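2024-10-26
Lindale Social Club, snacks and refreshments subgroup
Minutes taken by Eleri Pugh

**1. Last minutes**

Agreed, except that I was recorded in March as "supporting" the healthy snack table. I said I wouldn't stand in its way. Please can the wording be changed.

**2. Healthy snack table**

Craddock (the catering firm, for anyone new) has sent a revised proposal. They want to take out the crisps and biscuits and put in fruit, milk and cold drinks, laid out on a plain white table. The cost is 1620 for the year, paid up front, against the 155 we have left over from the raffle.

Their covering letter says fruit on display "invites a calmer kind of eating". I asked what this was based on. The letter doesn't say.
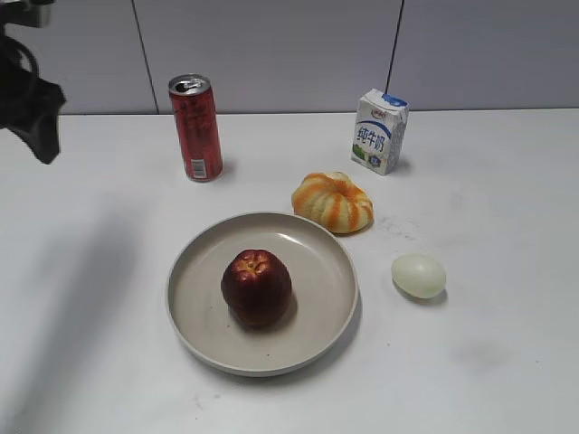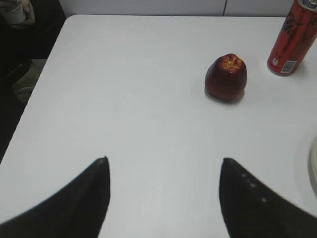
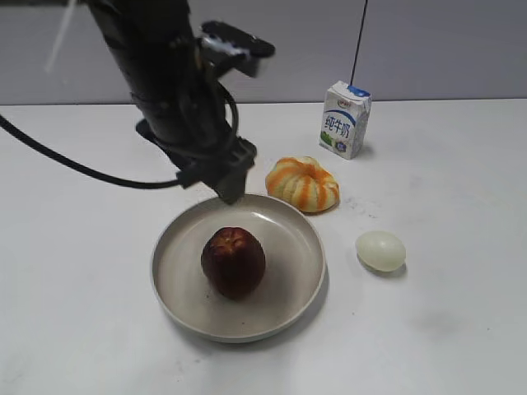 Peeled orange in the first and third, apple in the second.

The longest discussion was over the orange. It is offered peeled, and the proposal has it going out that way every time. One view was that people don't take an orange if they have to peel it themselves, and that sticky fingers are the main reason fruit gets left. The other view, which was mine, is that a peeled orange left out on a bare table is an orange I would walk past. The proposal says nothing about who does the peeling, how early, or what happens to one that hasn't gone by the end of the evening. It was put to me that I was being fussy. I would like it minuted that I asked who in the room would eat it and got two hands.

On the apple, no objections. It is an apple. I did ask why we need a firm to supply one when the greengrocer sells them.

On the milk, it was asked whether adults drink a carton of plain milk at a social evening. Opinion was divided. It may go in tea, in which case it wants to be next to the urn and out of the fruit budget altogether. The writing on the carton is in Chinese and says pure milk. The proposal only says "milk, individual", so we don't know if that is the one we'd be sent every time, and we need the allergy details in English before any of it goes out.

On the can, I pointed out that it was open. If the drinks are going to be opened beforehand as well as the oranges peeled, they will be flat by the raffle. Craddock to confirm they come sealed. There was also a question about what a canned drink is doing in a healthy range in the first place. The proposal lists it under "balance".

On plates, the proposal includes one plate size only, shallow and round with a low rim. Fine for a piece of fruit. Less fine for a sandwich and a sausage roll, and I don't believe we are going to stop people bringing those. It was suggested that all the fruit should be on a plate and none of it straight on the table. Agreed by everyone, the first thing all evening that was.

**3. Alternative quote**

Varex quoted in March for crisps, biscuits and squash and we never answered them. Agreed to ask if the price still holds. I said I would be surprised.

**4. Table covers**

White tables show every ring and drip. The wipe-down cloth from Prullance was proposed again. It was said to be stain-proof last time, and I have the old one at home if anybody wants to look at the beetroot. No decision.

**5. Actions**

- Eleri to write to Craddock about peeling times, sealed cans, allergy details in English, and whether we can pay by the month.
- Eleri to ring Varex.
- Whoever borrowed the big teapot to bring it back.
- No money to be spent on fruit until Craddock has replied in writing. A phone call won't do.

**6. Any other business**

It was asked if we could simply put out a bowl of satsumas and see. I seconded this. Deferred to the next meeting.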